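Storkirum Community Help > Data collection > Handheld rigs

Sorting small parts into a compartment box, how much to vary between takes?

Posted by benchmouse

Hi all. Bit rushed, got the room until four and then again Tuesday.

We're collecting demos for a sorting policy. Small light parts into a divided organiser box, two handheld grippers, one per hand. Setup is plain, white table, smoky see-through box, lid open flat. Pick up a part, carry it over, put it in a compartment, next. Target was 800 episodes for a first training run and then see.
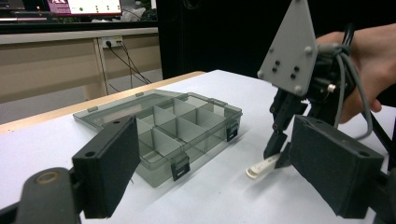 Trouble is the first policy is rubbish at choosing where to let go. Picks are fine, honestly better than I hoped. Carries it over nicely. Then it hovers over the dividers and drops on the wall between two compartments, or does a sort of wobble and goes back the way it came. On replay I noticed that we all fill the box differently. I start at the back and work forward, my colleague fills whichever is closest, third person goes wherever they fancy. No note of it anywhere in the metadata.

So what I want to know:

Do I fix one order for everybody, or keep the mix and label it somehow?

How far should the box move between takes? At the moment we shove it a bit every ten or so, no real system.

And does the see-through plastic matter? Table shows through the walls and I wonder if the model can even find the dividers. Could swap to an opaque box but then I lose what we've got already.

Also the second gripper mostly just hangs about near the box doing nothing. Is that a waste or does it help as a view?

Posted by Konrad Laskowska

Been through nearly all of this on our Grindala set, 3,552 episodes by the end, and the first chunk had exactly your problem. In no special order:

Filling order. Pick one and write it down. Doesn't matter much which. The policy sees one view of a half full box and your demos tell it four different things to do, so it goes for the middle, and the middle is a divider. If you really want free choice later then put the target compartment in as an input (row and column is plenty) and train on that. Don't try to do it by eye from old footage unless you're desperate. I did it for 62 episodes and gave up.

Moving the box. Every take, not every ten. Small shift, small turn. We had a list of positions printed out and the person just went down the list, because if you leave it to people they put it back in the same spot every time, me included. Keep it where both hands can reach without leaning. Turn it a bit more than feels sensible. Latches at the front is the normal way round so you end up with latches at the front in the whole set, then someone turns the box at test time and it's lost.

See-through walls. Less of a problem than you'd think at the pick end, more of a problem at the drop. Before you swap anything check your exposure. White table plus auto exposure washes thin dividers right out, and lock it once you're happy. We locked ours and the hovering got noticably better, same box. If you do bring in an opaque one, mix it in, don't replace.

How you release matters as well. Go down until the tips are just about level with the top of the compartment, pause for a beat, open. Dropping from height is quicker and looks fine to a person but the model learns the height as well, then small light things bounce out.

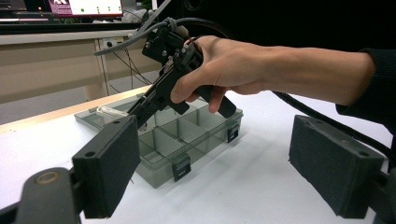 Slow hands near the box generally. Everybody rushes the last bit, they've done it 50 times that morning and they're thinking about lunch. Throw away takes where you fumbled and rescued it, unless you're after recovery examples, in which case do those on purpose and tag them seperately.

Second gripper: keep it. A steady side view of the box is useful to you. But hold it in more or less the same place for a given take, no drifting. If it wanders the model has two moving views and no anchor.

Existing 800, I wouldn't bin them. Use them for the pick half. Cut each one just before the carry and you still have good grasp data.

Posted by rimar_lab2

just use an opaque box. we had clear ones from Kołodziej and never got anywhere with them, changed to white, sorted in a week

Posted by benchmouse

Thanks both. Konrad that's really helpful, exposure was on auto, of course it was. Hadn't thought of cutting the old ones at the carry, will try that tonight.

rimar_lab2, white box on a white table though? Did you change the table too?

Going with back row first, left to right, and a printed list for positions. Will post numbers after Tuesday if there are any worth posting.

Posted by rimar_lab2

yeah table was grey, forgot to say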